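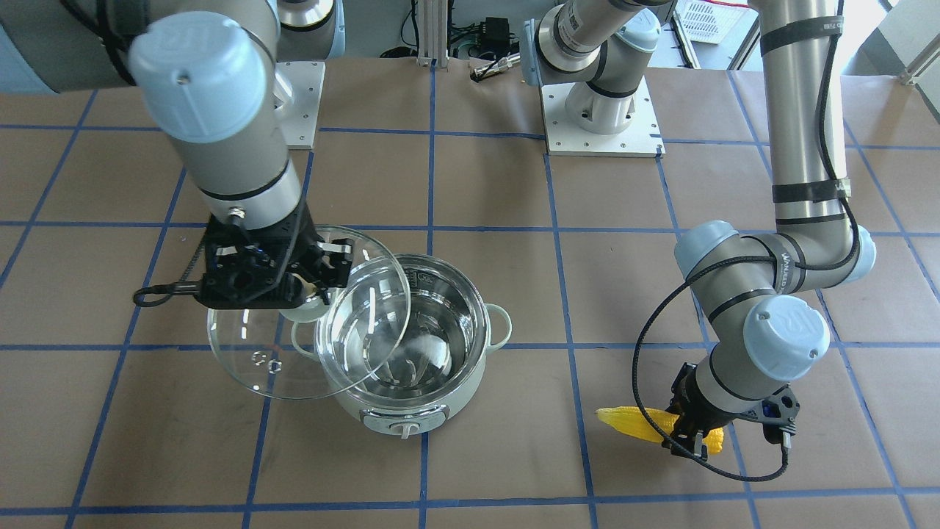 Wimstead Pruvon Two-Arm Teaching Kit

The Pruvon is our kit for people who want to show a pair of robot arms a task and have the arms learn it from the showing. You take hold of two small leader arms, one for each hand, and the two working arms follow along while everything they do is recorded. If you've ever guided a child's hands through tying a shoelace, you already have most of the skill you need, and we hope the kit will bring out the rest.

We built it around kitchen jobs, and we still test every change on them. Kitchen work is wonderfully fussy! Lifting a glass lid off a pot with one arm while the other holds an ear of corn asks for two different grips at the same moment, and a clear lid is hard for a camera to make out at the best of times. A person at the leader arms sorts all that out without thinking much about it, and what ends up in the recording is the way that person did it.

Two ways to teach

By remote control. Sit or stand at the leader station and drive both arms at once. Squeeze the trigger and the gripper closes; ease off and it opens. Most of our customers do nearly all their teaching this way, and after an afternoon or so it feels quite natural.

By hand. Press the release button on either arm, and it goes light enough to be moved with your fingertips. We like this for setting start positions, or for a slow approach to something breakable – the rim of a lid, say – where you'd like to have your face close to the work. Keep the other arm parked while you do it.

You can mix the two in a single session, and the software marks which parts were done which way.

About the table

Please give some thought to the surface. Plain brown kraft paper with a grid of blue tape is our favorite, and it costs next to nothing. The grid lets you put a pot back in the same square when you want it there, or move it over by one square when you want some variety in your recordings. Replace the paper when it gets tired. If you're working with water in the pot, fill it lower than you would at home, and run your cables up and over the arms, well clear of the table.

What's in the box

Two follower arms with parallel grippers
Two leader arms with hand triggers
Two metal mounting plates with bolts
Hennessy recording software, one seat
Power supplies and a cable set
Spare gripper fingers, one pair
Printed setup guide

Cameras and table are not included. The Hennessy software works with most USB cameras, and we're happy to look over your list before you buy.

How many recordings will I need?

We get this question more than any other, and I wish I had one number to give you. For a simple pick and place, 60 good recordings is a fair start. Our own lid-and-corn set came to 4,000 tries, of which we kept 3,953, but we were being greedy and wanted every square of the grid covered. Start small, train, see where the arms get confused, and go back and show them that part again.

Ordering and help

The Pruvon ships fully assembled apart from the mounting plates. If you already own our older Bolteck leader station, you can order the follower arms alone under part number 433 and keep using what you have. Upendo Tanui looks after new customers and will gladly spend an hour on a call with you while you set up – have the guide open and both arms powered off when you ring.

Page updated 9/18/26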